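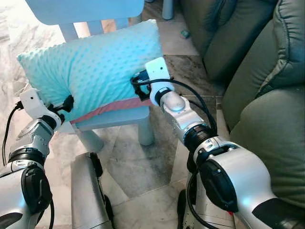 Reading time: 5 minutes

Living beside a railway line: noise, rattle and dust

Updated Oct 2, 2019

These notes apply to ordinary brick houses and flats within sight of a working line. They were first put together for the terrace at Hurnside, where the back bedrooms are 42 metres from the nearer rail and the freight loop was reopened in May. Most of it applies equally to tram routes. Anything structural should go to a surveyor.

Work out which problem you have

Train noise enters a house by two routes. Airborne noise comes through windows, vents, letterboxes and the roof. Ground-borne noise comes up through the foundations and is heard as a low rumble, often with no obvious direction. The remedies differ, and glazing does very little for the second kind.

Stand in the room while a train passes and cup your hands over your ears. If the sound drops sharply, it is mainly airborne. If you still feel it through the floor or a wall, part of it is travelling through the ground. Repeat for a passenger train and a freight train. A loaded freight of 1000 tonnes at 40 mph can shake a floor that a passenger unit leaves alone.

Windows

Seal before you replace. A small gap round a casement lets in more sound than most people expect, and a new pane in a leaky frame is money lost.

Close the window on a strip of paper and pull. If the paper slides out freely, the seal is poor at that point. Go all the way round, including the hinge side.

Use compression seals of rubber or silicone. Brush strip is meant for sliding sashes and is weaker against noise. Foam tape flattens within a season or two on a window that is opened daily.

On sashes, fit a proper fastener that draws the two rails together. A worn catch is a common cause of both noise and rattle.

Secondary glazing works best with a wide air gap between the panes. A hand's width is a reasonable target. Use glass of a different thickness from the existing pane, so that the two do not resonate at the same pitch. Line the sides of the reveal with acoustic tile if the depth allows.

Lined curtains take the edge off high-pitched squeal and make the room less echoey. They have next to no effect on rumble.

Vents and airbricks

Do not block an airbrick, or any vent serving a gas appliance or a solid fuel stove. An acoustic vent cover with a baffled path lets air through and cuts some of the noise. The Clilix pattern we fitted at Hurnside needs a hole slightly larger than a standard brick vent, so measure before ordering. Trickle vents in window heads can be swapped for acoustic types with a screwdriver.

Rattles indoors

Most rattles are loose contact between two hard surfaces. Find them by pressing each suspect item with a finger while a train goes by.

Picture frames: two felt pads on the lower corners, and two hooks in place of one.

Glasses and plates: leave a finger's width between stacks, with thin cork matting on the shelf. Do not stand stemmed glasses rim to rim.

Radiators: check the brackets first. Where a pipe passes through a floorboard, a split collar of pipe felt usually stops the tick.

Loft hatch: self-adhesive foam round the rebate, and a catch that pulls the hatch down on to it.

Internal doors: adjust the keep on the strike plate so the latch is held firmly. Bending the small tongue inwards is enough on most plates.

Tall furniture: fix it to the wall with a bracket whether or not it rattles.

Recheck after a month. Stopping one rattle often reveals a quieter one behind it.

Beds and furniture position

Keep the headboard off the wall that faces the track, and off any wall where you can feel vibration with your palm. Rubber cups under the bed legs reduce what comes up through a timber floor. Harder rubber suits a heavy bed, since soft cups bottom out and then do nothing. Bookshelves filled to the front edge help a little on a party wall and hardly at all on an outside one.

Brake dust

The orange-brown specks on white window frames and pale cars are iron particles that have rusted in place. Scrubbing with an abrasive pad scratches the surface and gives the next lot somewhere to lodge.

1. Rinse with plain water from the top down.
2. Wash with mild detergent and a soft cloth. Change the water often.
3. For specks that remain on uPVC, use a cream cleaner made for the material and test it on the underside of the sill.
4. Rinse again and dry.

Acid-based rust removers will mark aluminium, limestone and some glazing seals. Wear gloves, and keep them off stonework altogether.

Wash frames on the track side twice as often as the others. Dry laundry on the far side of the house where there is a choice, and wipe the line before pegging out. Wash salad crops grown along the boundary as you would any others.

Boundary and garden

A fence reduces noise only if it is solid, reaches the ground and blocks the line of sight to the wheels. Close-boarded panels with overlapped boards are acceptable. Gaps at the gravel board undo much of the benefit. Hedging screens the view and has little measurable effect on sound.

Do not lean anything against the railway's own fence, and do not climb it to fetch a ball or trim a branch. Report the branch to the operator.

Keeping a record

If the noise changes suddenly, write down the time, direction and type of train for a fortnight. A regular thump at one spot suggests a worn joint or crossing, which the track owner can inspect. At the Halliday Road end the log ran to 470 entries, and the useful part was the column for direction: almost all the thumps were on the down line.

Give the nearest bridge number when you report a fault. It is on a small plate on the brickwork.

Related pages: Draught-proofing sash windows. Quietening a noisy boiler cupboard. Jasisitz door seals, sizes and fitting.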